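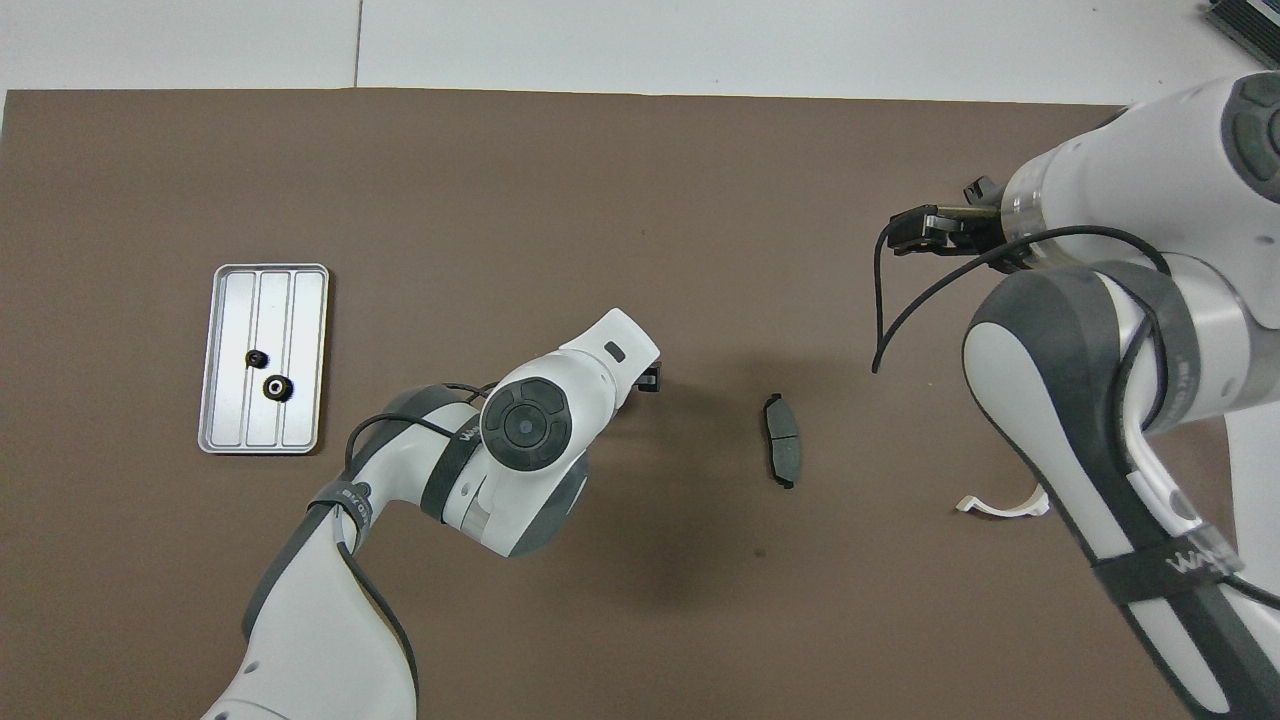

Arlo Lindgren has run the small-parts bench at Mudell for 7 years, and his view of parts handling begins with the surface under the parts. Most of the losses he records in disc brake service come from the table, he says, before any wrench is picked up. His standard layout is a brown mat over a white top, a metal tray with raised edges on the left for the small round pieces, and open mat to the right of it where a pad-shaped part can lie by itself. He has kept to that layout through two changes of building and has written it into the bench sheet that new staff sign.

"A small black part on a black bench is a part you are going to order again," Lindgren said on a Thursday afternoon, between jobs. "I want a mid-tone under everything. Brown works. Gray works less well, as half of what we handle is gray on one side."

The mat has a second function. Bare tabletop is hard and slick, and a ring or a nut dropped on it will roll. On the mat it tends to stop within a hand's width. Lindgren tested several coverings in his first winter at the shop, including cork, which shed, and a ribbed rubber sheet sold to him under the name Dikolon. The ribs held grit. He threw that one out in December and has used flat mats ever since.

He leaves a strip of the table uncovered at the back edge. Paperwork goes there and nothing else does. Oil on a job card makes the card unreadable by the scanner at the front desk, and a retyped card takes longer than the inspection it describes.

On trays he is more particular. The type he prefers is rectangular, with rounded corners and lengthwise grooves in the floor that split it into channels. The rounded corners matter at cleaning time. Square corners collect a paste of grease and dust that has to be dug out with a pick.

"The grooves are not there to look nice," he said. "A round part sits against a groove and stays put when you bump the tray. And you get channels. I can put one job's hardware in one channel and I don't need a label."

Asked whether he assigns a fixed use to each channel, he said he had tried it and dropped it. The mix of parts changes too much from job to job. The rule now is only that small parts stay in the tray until they are called for, and that two parts of the same type never share a channel unless they came off the same side of the vehicle.

Pads are handled separately. Lindgren does not allow them in the tray at all. The friction surface picks up whatever residue is on the metal, and a pad touched by oil is, under the shop's rules, scrap. Each one is laid flat on clean mat with clear space on all sides. He wants to be able to see the end tabs without moving the pad, and he wants it picked up by the edges of the backing.

"People pinch it across the face. I see it every week. Take it by the backing. If you can't get hold of the backing, turn the pad around until you can."

The shop measures pad thickness in 3 places along the length and writes down all the readings. A spread between the readings says more about the caliper than a single low number does, in his experience, and he sends those jobs back to be looked at again before new parts are ordered. The gauges are from Yule, and he checks them against a reference block at the start of each shift.

He has less to say about storage. The shop moved to Rorkari bins last year, and he finds them adequate, though the lids warp — he has taken most of them off. Trays are washed in warm water and detergent at the end of the day and dried upright. Mats are wiped after each job and replaced when the surface goes shiny.

The next change he wants is a taller rim on the tray. The present one is enough for nuts and rings, but a spring will climb it. He has asked the supplier for 2 samples and is waiting for a price.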